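August 5, 2022

Elli Vuorinen at Tratside keeps telling me their folding work is "nearly there." I have 2685 reasons in my inbox to doubt it, all of them automatic fault messages.

The worst of them is the grip fault. The jaws close, the log says the cloth is held, and the log would say the same with nothing in them.

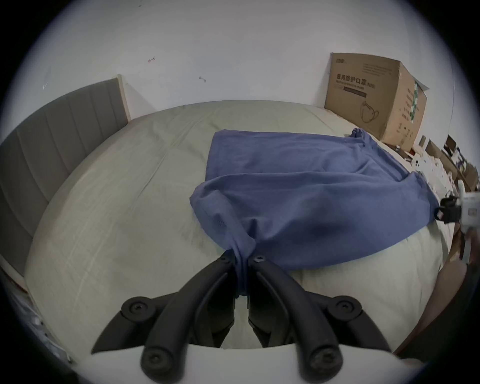

## What the log says

Of 326 folds, 21 were marked good with no cloth in the fingers at the end. Elli blames a bad threshold. Maybe. I'd want to see it fail properly first.

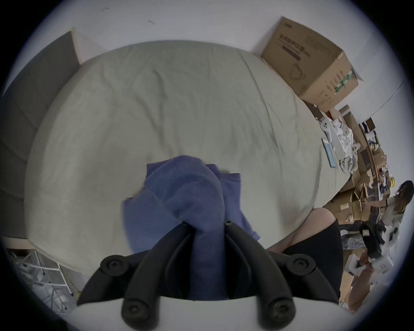
*Blue cloth, bunched up in the jaws.*

Eino Pitkänen thinks two grippers will fix it, one per end. I think you then have two things that can lie to you.
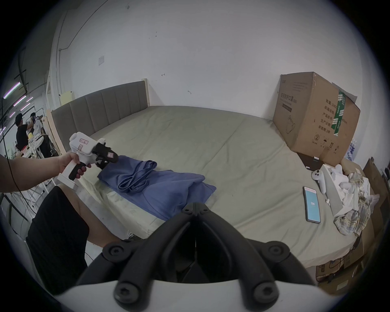 And a pinched finger gets logged as a good grip too, and I care about that more than towels. I asked for a release button 8 weeks ago. Still waiting.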